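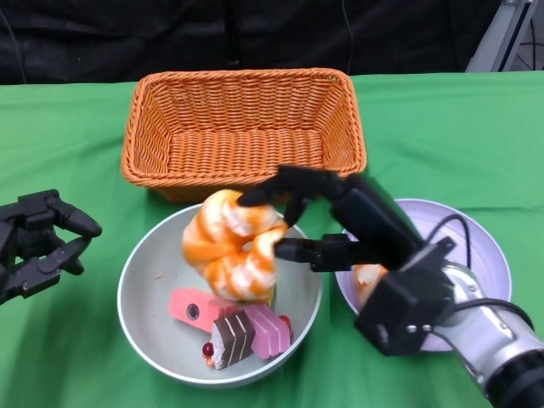

The Arlow's right arm at work on the pastry set, with a toy croissant held over the bowl.

Practice makes pastry: a few words on the Arlow tabletop kit

Those of you who have been with this newsletter for a while will know how fond we are of a good tabletop robot, and we have been waiting (not very patiently!) for Jarton to put the Arlow two-arm kit on general offer. It is now in the Vallaven catalog, in time for December, and you can order it with or without the pastry set.

We do love the pastry set. It sounds like a toy box, and in a way it is, with cake slices, little cherries and the croissant – but a curved croissant asks a gripper to do something quite different from a square block of cake, and that makes for a nicer afternoon of practice than stacking cubes. The fingers on the Arlow are black and close from above and below, and we found them easy to line up once we had slowed the arms right down, which we would suggest to anybody starting out.

The kit comes with 2 arms, a table clamp for each, and 30 practice tasks on the Barua software, going from simple lifting to sorting between a bowl and a plate. The price is $2,122, or $1,664 for schools and clubs. Our one grumble is the printed guide, which is thin on cable routing, so do set aside a quiet Sunday for the setup and have a pot of coffee handy.

Demo places can be booked by replying to this newsletter, and we would be so glad to see you.

You are receiving this newsletter because you signed up for Vallaven updates. Unsubscribe at any time.

Recent items
Barua software: what changed in the task editor
Choosing a table for two arms
Spare finger pads back in stock

Contact us | © Vallaven | Back to top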